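Home > Lists > Club chess > Archive > Thread view
Last updated: Nov 13, 2023
Filed under: Equipment, Club nights

Re: [jurcombe-chess] boards and sets for December

Quick one, on my way out.

> Can someone say what state the kit is in before I order? Rathore
> want 40 quid for 3 roll-up boards, cheaper if we take more. Also
> are we keeping the wooden boards or not. And do we still owe
> anything for the room at Drernska Hall?

Room is paid up to Christmas. Wooden boards, please no, two have split along the fold and they weigh a ton on the bus.

Roll-ups are fine by me. The green ones wear well, coordinates still readable on the one I've got at home, and they wipe clean. Only moan is they curl if you roll them print side in, so can we all roll them print side OUT. Leave them flat under a book if they've gone bad.

Sets are the real problem. I went through the bags last night and 11 were complete. The rest are short of a pawn or a knight, or have somebody else's bishop in. Pralent sell loose pieces but check the king height first, last lot came up too small and looked daft next to ours. When you pack up, put the taken pieces back in the bag with the others, dont leave them by the board. Thats how they go missing.

Clocks I havent looked at. Will do before the next meeting.

Also I've had my board out at home, trying to get ready for the league. My grade is stuck on 1,304 and endings are where I chuck it away every time, so if anyone fancies a practise game from a set position, let me know.
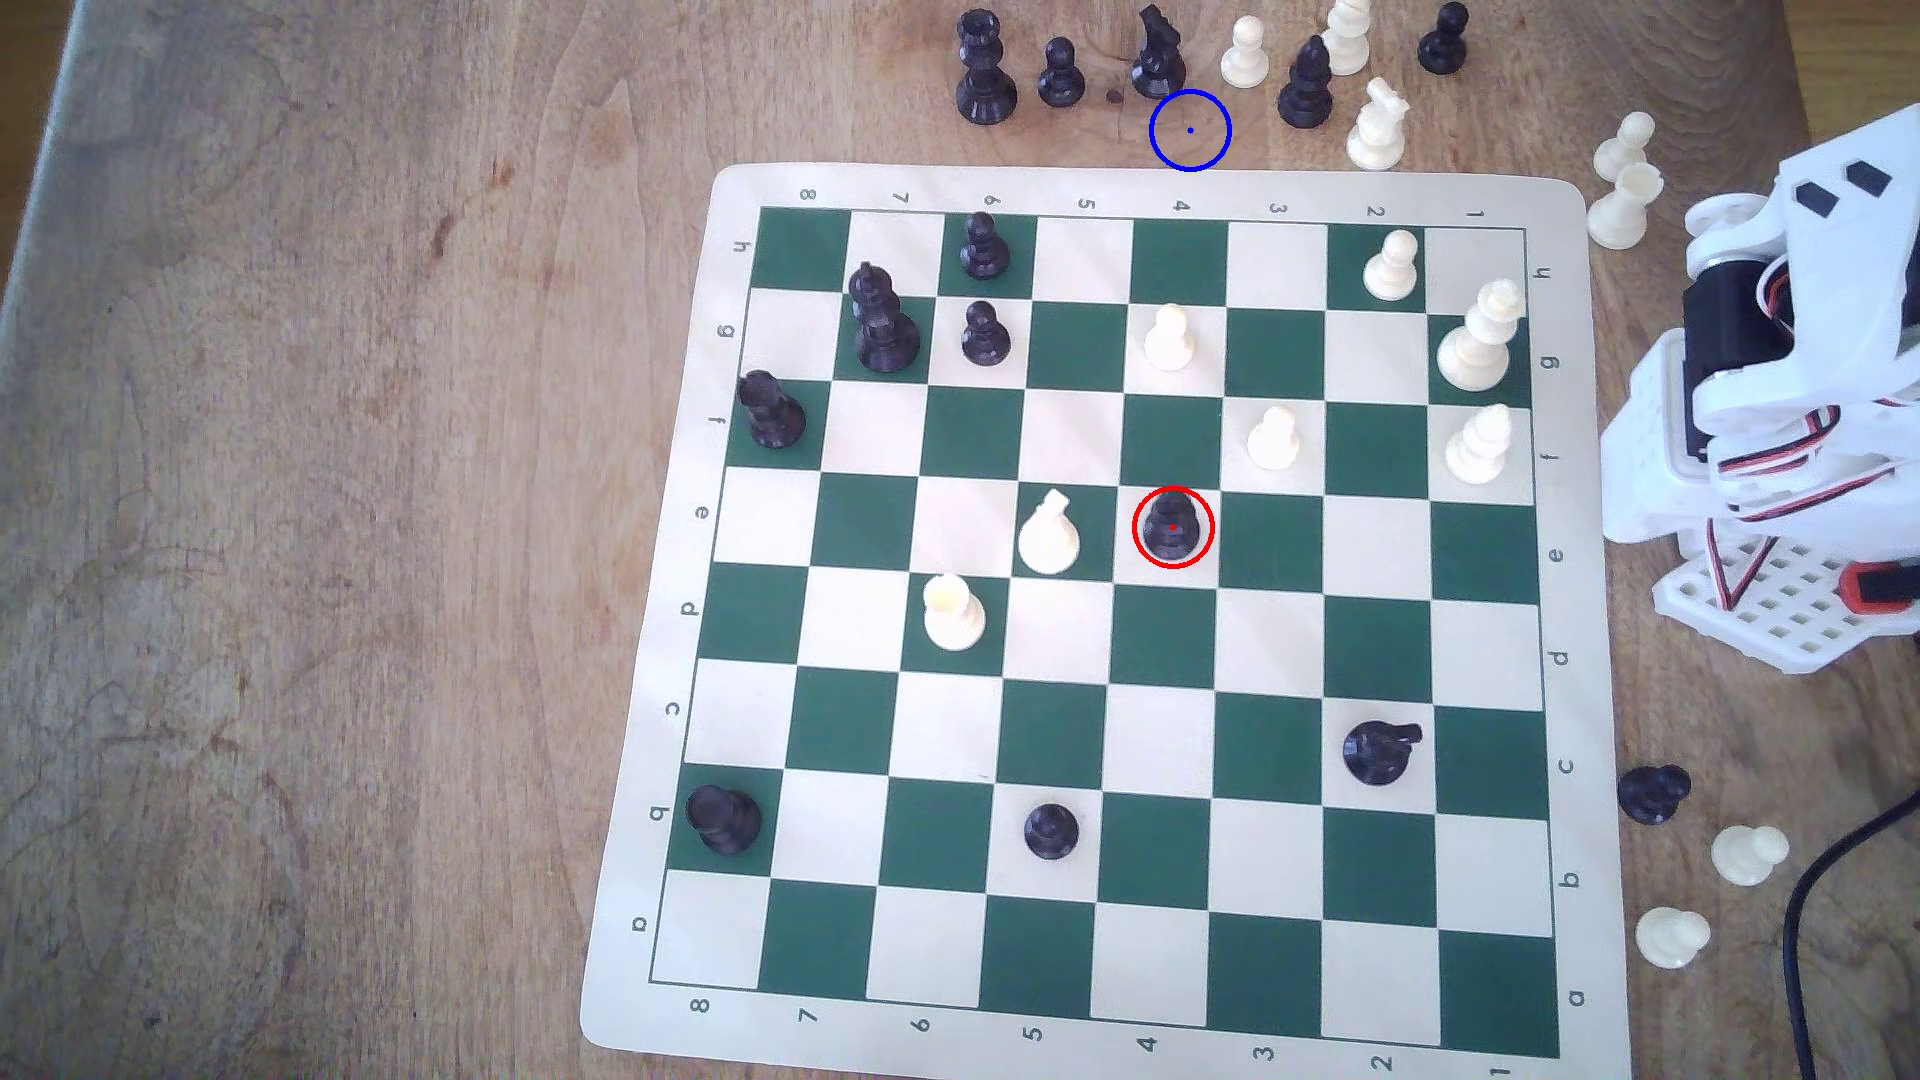
Either colour, I don't mind which. I can do most evenings after tea, or come early on club night and we'll grab the table by the radiator. Reply to me and not the whole list please.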